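Tutby gripper project, notebook, February
Saturday, entered by Y. Nkuna

Start 9:40. Goal for the day: get both hand-held units recording against the same clock and finish the pad comparison before the club demo.

Clock first. The two units were started by hand last week and the logs drifted apart over a long take. Switched to the Okiritz trigger board, one line to each unit, falling edge. Offset at start is now constant across takes. Still need to check it at the end of a take longer than ten minutes. Molefe firmware left at the old version, do not update before the demo.

Log from the first full take: 1,827 frames on unit A, 1,827 on unit B. Second take: 1,827 on A, 1,369 on B. B dropped everything after the cable was bumped at the board end. Connector is a plain push fit with no latch. Taped it for now. Want a locking one on the next order.

Marker detection. Lost tracking whenever a unit was tilted toward the ceiling lights. Exposure was on auto. Fixed it manually and lowered the gain one step, and detection held through the same motion. The settings file is in the shared folder under the take number. Anyone running a take should load that file and leave the sliders alone.
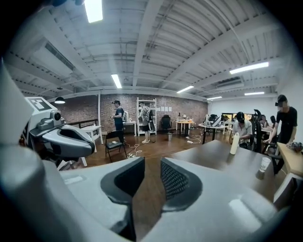 Pads. Compared smooth rubber with the textured Imier pad on the same object set, 200 grasps each, same operator, same order. Slips with smooth on both fingers were mostly on the printed cylinder. Slips with textured on both were mostly on thin card, where the pad only touches on its high points. Mixed pair did better than either on card and no worse on the cylinder. I would not read much into it yet - one operator, one session, and the object order was not shuffled.

Finger gap calibration: reported width read high at the closed end on unit A. Re-zeroed with the fingers just touching, then checked against the gauge blocks. Error is now inside the tolerance in the project plan over the lower half of the travel. Upper half not checked.

Dataset count for the term stands at 109 usable takes after removing the ones with dropped frames. The second take from today is not in that number.

Open items:
- long take on the trigger board, compare end offset
- locking connector for B
- repeat pad test with shuffled order and a second operator
- gap calibration on A, upper half
- B has not been re-zeroed at all

Stopped 16:15. Batteries on charge, both units back in the foam case.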